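Subject: Re: [Flodthorpe-picnics] forks, spoons and where they all go

Hi all,

Picking this up again because I promised I'd report back on the cutlery question, and then May got away from me.
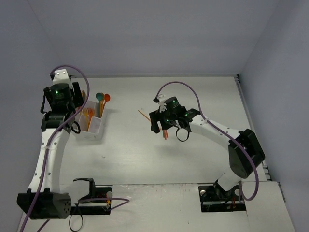 So the message that started it, for anyone who joined the list after March:

> We go through a silly amount of plastic cutlery at every potluck and
> most of it is perfectly good. Can we not just keep one reusable set,
> wash it and bring it back out? I'd be happy with any colors at all
> as long as I can find a spoon when the chili is ready. Also, what do
> people use to hold it all? Our shoebox has had it.

Yes to all of that! I've been a convert to the upright caddy for a while now. The one I like is white plastic, a bit see-through, a plain rectangle with compartments, and everything stands up in it so you can grab and go. Orange forks bunched together on the left, and the spoons in the back compartment – one teal, one yellow-green, one orange – with the bowls sticking up over the rim where you can't miss them. There's a thin tan wooden stick in there too, up by the corner.

Bowls up or handles up is where I expect to get yelled at. I know plenty of you are handles-up people (my sister is, and she brings it up every Thanksgiving). For a buffet line with strangers' hands in it, fine, you win, handles up. At home I want to see what I'm reaching for, and with forks and spoons in different colors I don't even have to look twice.

On buying more: Szulc will do a mixed box of 850 pieces, which is bananas for a group our size, so I asked about the small box and that one is 125. I think 2 small boxes would see us through the summer, even allowing for the ones that go home in people's salad bowls. If the Fuvside group wants to split an order, speak up, I'd much rather share the shipping.

Washing – top rack only, please. I had a batch of cheap spoons from Jetuvcombe that went through on the bottom rack and came out shaped like potato chips. The caddy itself I just rinse in the sink and leave upside down on a towel overnight, otherwise you get that gray gunk in the bottom corners.

Two things I still don't know. Does anyone have a caddy with a lid that fits over tall spoons? Mine rides in the car with a dish towel over it and a rubber band. And where did the big serving tongs end up after the last potluck? They're not in the blue tote, I've checked it twice.

I'll hold off ordering until I hear from the Fuvside folks.

Your cutlery person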